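Gekinus Two-Finger Gripper Kit — what I'd budget before you order

Price: 4000 dollars for the kit, wrist camera included. Arm sold separately.
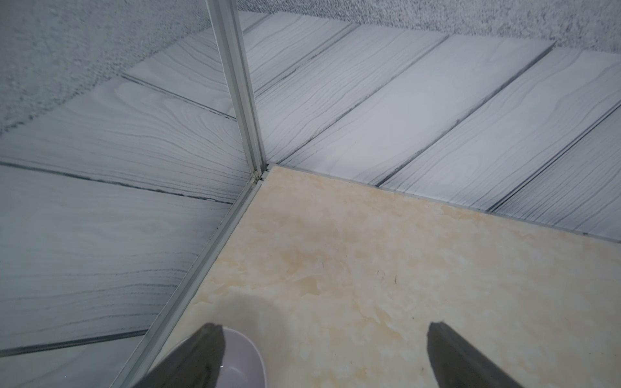 Who I think should buy it

I run the equipment side at Velarlow, and this is the kit I end up recommending most to people setting up their first pick-and-place station. The fingers are dark gray, tapered toward the tips, and they open wide enough to go after household stuff like small bowls. If your project is small dishes, cups, boxes and the like, you're in good shape. If you want to lift heavy castings, please look at the Byun line, because this one will only frustrate you!

What comes in the box

Gripper body with both fingers fitted
Wrist camera and bracket
Cable set for the Truvley controller
One spare pair of finger pads
Mounting plate and screws

The controller itself isn't in there. People miss that all the time, so I'm saying it early. If you already own a Truvley you're set, and if you don't, talk to me before you check out and I'll quote the two together (it does come out cheaper that way).

Plan for the room, too

I've started asking customers about their rooms before I ask about their robots. A wrist camera looks at whatever the wrist points at, and a big mirror down at floor level gives it a second copy of the wall to puzzle over. Marble-pattern floors and strong wood grain are busy backgrounds as well, and a pale bowl on a beige floor doesn't give you a whole lot of contrast. You don't have to rip anything out. Just put a line in the budget for a plain mat and maybe a cover for the glass — I tell people 200 dollars and most of them have change left over.

Also, working at floor level means more reach than working at table height. Measure from your arm's base down to the lowest thing you want to grab, then check it against the arm's reach chart with the gripper length added on. I had a customer in January who forgot the gripper length and had to reorder the whole stand. Ouch.

Running costs

Finger pads are the part you'll replace. I keep them in stock and sell them in pairs. Everything else is cleaning: wipe the fingers, wipe the lens, and sweep if you're working on the floor, since hair and little bits of grit love to stick to pads.

Shipping and returns

Orders ship in about 14 days. You get seven days after delivery to send the kit back unmounted for a full refund. Once it's been bolted to an arm I can still take it back, but I have to charge for inspection.

Prices checked 2024-05-02. For quotes on two or more kits, use the form and tell me which arm you have.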